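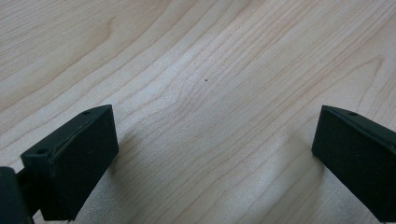
Print this page | E-mail this page

Floor care equipment renewal, Gondcombe site
Progress report to the Kanetti fund, second period
Prepared by Karlijn Kramer, facilities department
3/6/26

1. Where we stand

The first report described the choice of supplier and the order. In the present period the machines were delivered, the cleaning teams were trained, and the old equipment was taken out of the two main buildings. The workshop building is still to be done. We are behind the plan there, and I explain this in section 4.

The order with Verhoeven was for 26 machines: scrubber dryers for the long corridors, smaller walk-behind models for the canteen and the changing rooms, and a number of upright vacuum cleaners for the offices. All were received in February. Two of them, both scrubber dryers, had a damaged squeegee holder when we unpacked them. Verhoeven replaced the parts without discussion, but the delivery took longer than promised and we had to keep two old machines in service during that time.

2. Training

Koen Kuipers organised the training together with the supplier. We had planned one long session for everybody. After talking with the shift leaders we changed this to short sessions at the start of each shift, so that the night team did not have to come in during the day. I think this was a good decision, although it made more work for Koen.

Most of the questions were about the dosing of the detergent. With the old machines it was normal to fill the tank by eye, and people had their own habits. The new scrubber dryers have a dosing bottle on the side of the tank and the operator selects a level. Several colleagues found that the lowest level gave too little cleaning in the entrance hall. We have now agreed that the entrance hall uses the middle level and all other floors the lowest one. A card with this information hangs in every store room.

The second subject was the daily care of the machine. The dirty water tank must be emptied and rinsed after each shift, and the lid left open. In the first weeks this was not always done, and there were complaints about smell in the store room near the canteen. The shift leaders now sign a sheet, and I have received no new complaints -- but I will continue to check.

3. Spending

The purchase of the machines was inside the approved amount. From the budget line for accessories we bought 300 microfibre pads and 100 filter bags, which should be enough until the end of the project. The pads are washed on site. We still need to find out how many washes they can stand with our programme, and until then I do not want to order more.

There was one cost we did not foresee. The charging points in the basement of the main building were on the same circuit as the lighting, and our electrician did not allow this. A separate circuit was made. The invoice was paid from the reserve, as agreed with your office by telephone, and a copy is attached to the financial sheet.

4. Delay in the workshop building

The workshop floor was to be recoated before the new machines came into use there. The contractor, Honden, measured too much moisture in the concrete near the loading door and advised us to wait. They will measure again before they give a new date. Until then the workshop is cleaned with one of the old machines, which we kept for this purpose. It is noisy and heavy to turn, and the colleagues there are not very happy with it.

I ask the fund to accept that the workshop part moves to the next period. It does not change the total cost. If Honden advises a different coating, I will send you the offer before we sign anything.

5. Next period

Verhoeven will come for the first service of the scrubber dryers. We will compare the water use of the two main buildings with last year, as far as the meters permit it; the canteen has no meter of its own, so the figure for that part will be an estimate. Koen will also repeat the training for the new employees, with more time for changing brushes and cleaning the squeegee.

The old machines are in the back store. A dealer has looked at them and offered a small price for the batteries only. We have not yet answered him.

For questions about the figures please contact me directly. For questions about training and shift planning it is better to write to Koen Kuipers.

Print this page | E-mail this page

This website uses cookies to remember your settings. By continuing to use the site you agree to this. Accept | More information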